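**Zwischenbericht zum Förderprojekt »Leihinstrumente und Bläserunterricht Kendavness«**

Stand: 16. Mai 2022
Berichterstatter: Ignacio Iturra, Projektleitung

## Instrumentenbestand

Der Ankauf ist abgeschlossen. Im Leihpool stehen jetzt 30 Instrumente: Klarinetten, Altsaxophone, Trompeten und zwei Posaunen. Die Saxophone kamen vollständig von Brotetti, die Blechblasinstrumente von der Werkstatt Farías, die auch die jährliche Durchsicht übernimmt. Zwei Klarinetten mussten wegen undichter Klappen zurück und sind inzwischen neu gepolstert wieder im Haus.

Mundstücke und Blätter waren im Antrag zu knapp angesetzt. Anfänger verbrauchen in den ersten Monaten deutlich mehr Blätter als geplant, und die mitgelieferten Saxophonmundstücke sprechen in der Tiefe schlecht an. Wir haben deshalb Mundstücke mit engerer Bahn nachbestellt.

## Unterricht

Seit Projektbeginn wurden 192 Unterrichtsstunden erteilt, überwiegend in Gruppen zu dritt oder viert. Fidel Godoy unterrichtet Klarinette und Saxophon, das Blech liegt bei mir. Ausgefallene Stunden im Winter sind bis auf vier nachgeholt.

Die Holzbläser spielen inzwischen einfache zweistimmige Sätze. Bei den Trompeten ist der Leistungsstand sehr unterschiedlich – wir teilen diese Gruppe nach den Ferien. Den theoretischen Teil (Notenwerte, Vorzeichen, Transposition) halten wir kurz und legen ihn jeweils an den Anfang der Stunde.

## Finanzen

| Posten | Betrag in Euro |
|---|---|
| Reparatur und Durchsicht | 1.345 |
| Noch verfügbare Mittel | 3.888 |

Die Mundstücke sind in dieser Aufstellung noch nicht enthalten, die Rechnung steht aus. Wir bitten darum, den Mehrbedarf aus dem Posten Notenmaterial decken zu dürfen. Dort ist weniger angefallen, weil uns der Musikverein Gindov seine älteren Schulwerke überlassen hat.

## Nächste Schritte

- Vorspiel aller Gruppen im Juni, Programm durch Fidel Godoy
- Rückgabe und Kontrolle der Leihinstrumente vor den Ferien
- Neue Leihverträge mit angepasster Kaution
- Teilung der Trompetengruppe 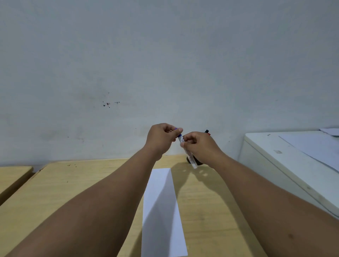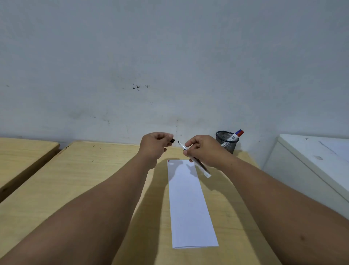 Stift für die Tafel
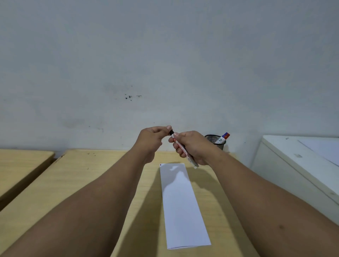 *Fotos: Projekt Leihinstrumente Kendavness*

Zum Vorspiel sind Sie herzlich eingeladen, den genauen Termin teilen wir mit, sobald der Saal bestätigt ist. Offen ist außerdem die Versicherung der Instrumente während der Ferien. Das bisherige Angebot deckt nur Schäden im Unterrichtsraum ab, nicht den Transport nach Hause. Ein zweites Angebot ist angefragt und wird mit der nächsten Abrechnung nachgereicht.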